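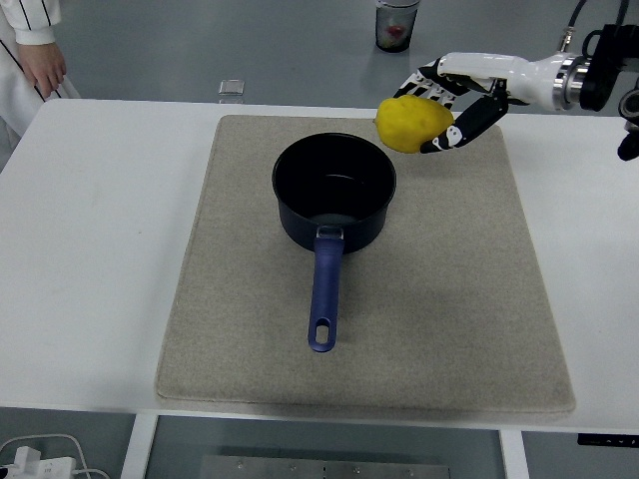
Breathing Out With Kerstin Eide

The breathwork teacher on floors, snoring, and why she gave up on whale song

Kerstin Eide would like you to stop trying so hard. She says this about a minute after I walk into her studio in Tramness, while I am still fighting with a boot.

"You're holding your breath," she says. "People do it with laces. Also with email."

Eide has taught slow breathing for 15 years, most of them in rooms meant for something else. There was a school gym, then the back of a carpet store, and now a second floor above a dentist. The dentist closes at 4, and her first class starts right after. Before that, she says, you could sometimes hear the drill, and it did nothing for anybody's exhale.

Her evening class is called Sistden. I asked what the word means and she looked a little pained.

"It was a typo on the first flyer. I'd paid for 100 flyers."

The class itself is plain to the point of stubbornness. You lie down. You breathe in through the nose, you breathe out for longer than you breathed in, and you keep at it for most of an hour while Eide walks around in wool socks saying very little. I had come prepared for a gong. I had, if I'm truthful, dressed for a gong.

"I had music for years," she says. "Whales, mainly. Then one evening the player broke and the room got so quiet that I could hear people swallow. They came back the next week and asked if it could be broken again."

She is wary of big claims. She won't tell you that breathing slowly will fix your back, your marriage or your skin, and she gets short with people who do. What she will say is that most of her regulars leave with their shoulders lower than when they arrived, and that several of them fall asleep.

Sleeping is allowed. Snoring is a matter of some debate. Eide's policy is to stand near the snorer and clear her throat, which worked on everyone except Folke Hellström, who slept through that and also through the end of class, the lights, and the start of the beginners' session that followed.

"He told me it was the best class he'd ever taken," she says. "Technically he took one and a half."

I asked how a person should start at home, assuming that person has no studio and a bad attitude.

"Lie on the floor. A rug is fine. Don't use the bed, you'll just go to sleep and call it practice. Put a hand on your belly and leave your chest out of it. Breathe in to a count that feels easy and let the out-breath run on past it. If you get dizzy, stop and breathe the way you normally do. If you get bored, keep going."

And how long until the boredom lifts?

"I'll let you know."

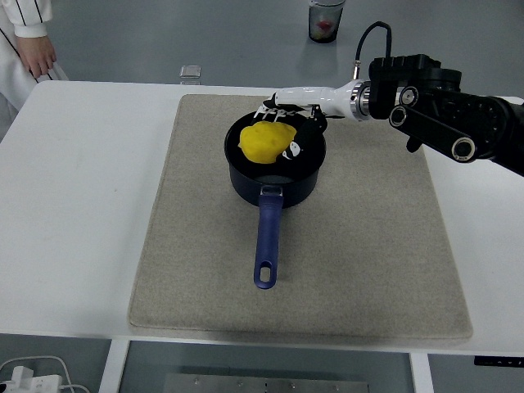 Mwangi Kombo takes a different view of the silence and told me after class that he still misses the whales. Without them, he said, he spends the first stretch planning dinner and the second feeling bad about it, and only near the end does he notice that his jaw has come loose. He has been coming since May. He has no plans to quit, but he would like it known that one whale, played low, would not hurt.

Eide has heard this before.

"Mwangi can hum," she says.

She didn't set out to teach. She was selling office chairs and sleeping badly when a friend dragged her to a weekend course, where she spent the first day furious at the instructor's voice. It was a soft voice, she says, the kind people use on horses. She decided that if she ever ran a class she would talk like a person asking for directions, and she does. "Left hand down. Good. Out."

My own hour went fine. I thought about parking. I thought about whether my socks matched. Then for a while I didn't think about much, and Eide was telling us to roll onto one side, and I was annoyed with her for the interruption.

"That's the usual complaint," she said at the door, handing me my boot.

Sistden runs on weekday evenings. Bring a blanket and something warm for your feet.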